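Practical robotics, week six
Trying out grippers: notes to go with the Thursday session

Right, these are my notes for the gripper comparison, typed up a bit more tidily than what I scrawled on the board. Bring them with you on Thursday, and if you missed last week please read the bit on pads twice, as most of the daft results I get handed come from people skipping it.

Where we'd got to

Last week was all suction cups and flat boxes, and everybody did very nicely. Flat boxes are kind, though. They have a top, the top is level, and you can be a good few millimetres out and still come away with one. This week I want you on things that aren't kind at all, and my favourite for that is jewellery! Beads, bangles, cuffs, rings. It's cheap, it comes in every shape you could wish for, and it shows up the differences between grippers faster than anything else I've tried.

We have three to compare. The Drotano is the parallel one, where the two fingers slide in and out along a rail and stay facing each other all the way. The Ostermann is the pivoting one, where the jaws swing on pins and the tips come together at an angle. The Muvetell is the three-fingered one in the blue crate (mind the cable, it has been mended once already). All three will go on the arm, but for this session you'll be doing most of it by hand first, and I do mean most of it. An hour of moving a gripper about yourself teaches you more about approach angles than a whole afternoon of nudging an arm from the keyboard.

Tips before anything else

Start by looking at the fingertips. Before you pick up a single thing, close the jaws slowly on nothing and watch where they meet. Do they meet at the very ends? Do they meet a bit further back and leave a little mouth at the front? On a pivoting gripper this changes with how far open you are, so a pad that sits flat on a wide object may only be touching a narrow one along its edge. Write down what you see, with a sketch. I don't mind how bad the sketch is. Mine are terrible.
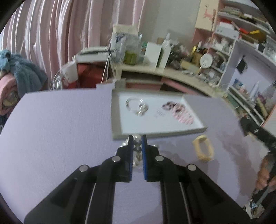

Narrow tips are lovely for getting in between things, and they're also where people come unstuck with beads. A string of beads has no proper shape of its own. You squeeze one bead and the next one rolls, the string shifts, and the whole lot settles somewhere else. So try each strand three ways: tips across the string, tips along the string, and tips coming down at a slant. Keep the speed the same for all three or you won't be able to compare them, and put the strand back in the same sort of heap each time, as near as you can manage. It won't be perfect. Just say in your log how you laid it down.

A word about ribbed pads, as I was asked last week. The ribs give a bead somewhere to sit. If the bead is a good deal bigger than the gap between ribs, it bridges over them and you've got less contact than you would with a smooth pad. If it's close to the gap in size, it nestles in and holds much better. I'd like you to have an opinion on this by the end of the session, and I'd like it to come from your own numbers and not from me.

How we score it

Thirty-one attempts per gripper per object. Yes, I know, it's an odd number and somebody always asks. The first one is a warm-up and doesn't count, which leaves you with 30 and makes the percentages easy enough to do on the back of an envelope. Please don't quietly swap the warm-up for a bad attempt later on. I can tell, I used to do it myself.

For each attempt write down one of these:

Held: lifted clear, kept for a slow count of five, put down on purpose.
Slipped: lifted clear but dropped before five.
Missed: never left the table.
Brought a friend: lifted clear but with something else attached.

That last one is a proper category and I want it used. With tangly things it can be the most common result of the lot, and if you score it as a plain success you'll end up thinking your gripper is far better than it is. An arm sorting parts into bins doesn't get any thanks for putting two in together.

Stiff things, springy things

Once you've suffered through the beads, a cuff or a bangle will feel like a holiday. It keeps its shape, you can get at it from several sides, and you can see the grip point clearly. But there's still plenty to find out. An open cuff gives when you squeeze it across the opening, so the force you set and the force the object feels aren't quite the same thing. Grip it on the solid side, opposite the gap, and it behaves much more like a plain bit of metal plate. Grip it by one of the open ends and it can swing.
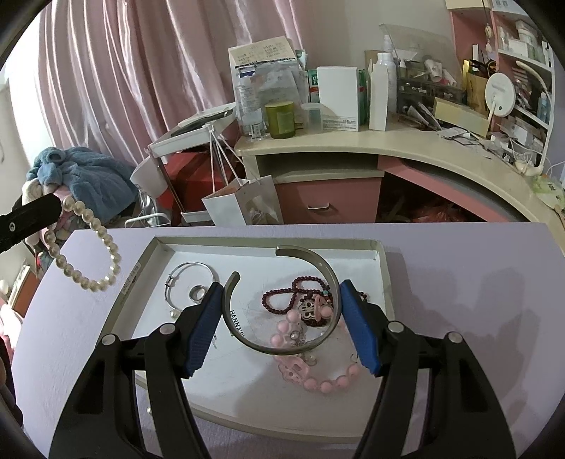

Swinging matters more than you'd think. When you move an arm and stop it sharply, anything held off to one side of its middle wants to carry on turning, and the pads are all that's stopping it. Try a gentle stop and then a hard stop with the same grip and see what changes. By hand you can feel it in your wrist, and it's worth stopping to notice that feeling, as the arm can't tell you about it unless you've fitted something that measures it. (We haven't. Perhaps next year, if there's any money.)

For squeeze force, begin at the lowest setting and go up one step at a time. Stop when it holds. The temptation is to crank it right up and be done, and with metal you'll probably get away with it, but do the same to a hollow bead and you'll be sweeping up. The controller on the arm will accept any number up to 400 on its own scale, which isn't newtons or anything else sensible, so don't write units next to it. Just write "controller setting" and we'll sort out what it means in week eight with the spring balance.

Cameras and what they can and can't see

We're using the Nokeo camera, fixed close to the jaws so that it looks out past the tips. I like that view for this job because you always know where the tips are. The snag is that the jaws get in the way of the very thing you're about to grab. At the last moment before closing, a good part of a small object may be hidden behind the pads, and shiny things make life harder still, with bright spots that slide about as you move. So when you go through your recordings, note down the last moment at which you could still see the whole object. Then ask yourself whether a program looking at the same view would have had enough to go on. Quite often my answer is no!

Things that wear a pale colour on a pale tray are awkward too. If you have time, repeat one object on a dark cloth and see whether you find it any easier to judge the edges.

What to hand in

One table of results for each gripper, your sketch of the tips, and a page on which gripper you'd choose for a mixed tray and why. One page, please. The file names should start with 1916, our module number, or they go to the wrong folder and I spend my evening hunting for them.

If your results disagree with the group next to you, don't change them to match. Go and look at how they're laying the objects down, swap places and do five goes each. That has sorted out most of the arguments I've refereed, and where it hasn't, put both sets in and tell me what you think is going on.

Bring a pencil. The pens in the lab are all dead again.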